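## The welcome email, revisited

Back in March we promised to report on Zellora, the candle shop that wanted more customers and had decided the answer was more email. Its list had 284 names on it. Its newsletter had one subject line, "Exciting News!", which it had used every month regardless of whether there was any.

We suggested leaving the list alone for a while and fixing the welcome email, the one people get when they've just signed up and still remember who you are. Zellora's opened with 300 words on the founder's journey. The discount code came after the journey, and the unsubscribe link came before both.

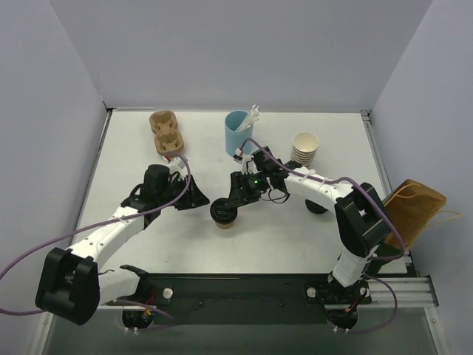
Imad Jaber wrote in to object that some readers like a founder's story, and that his own shop, Derna, gets more replies to that email than to any sale. Fair enough. His runs to 80 words, though, and he asks a question at the end of it – what are you shopping for? – so people have something to reply to. Zellora's ended with "Stay tuned."

So we cut. The new version says thanks, gives the code, and links to the three candles people buy most. The founder's journey now lives on the About page, where it can be as long as it likes.

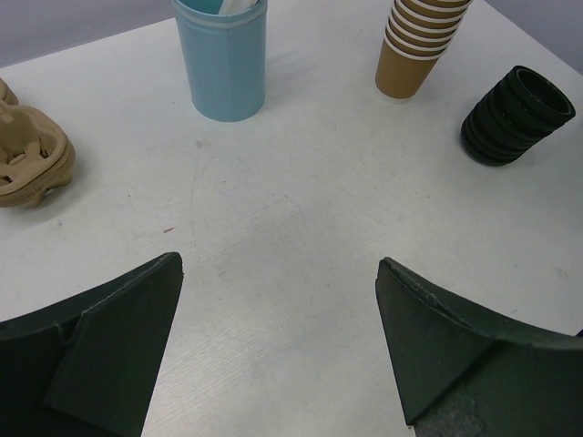
Next came the timing. The old email went out the morning after signup, by which point the customer had either bought a candle or taken up another hobby. It now goes out right away. A second note follows 3 days later, and it's only about how to trim a wick.

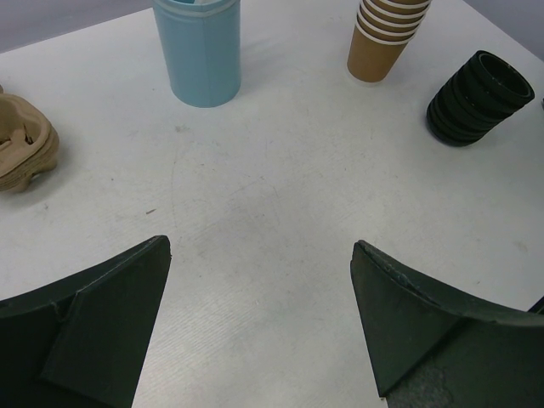
The wick email is the one that gets forwarded. We had a much cleverer one planned, with a quiz, and would rather not discuss it.

Pavby, the garden furniture people, are up next. They have no welcome email at all, so we expect the cutting to go quickly.

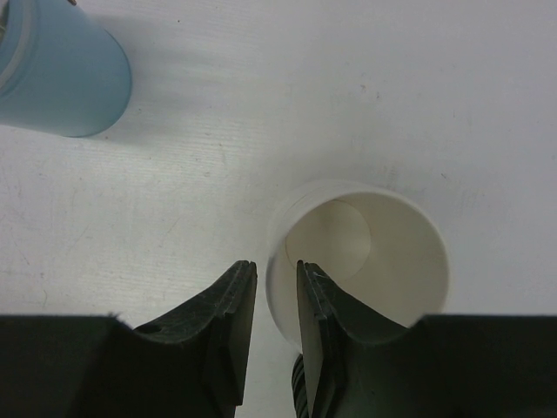 *Page last changed: April*

If you'd like yours looked at, forward it to us as your customers see it, footer included. Please don't fix it first.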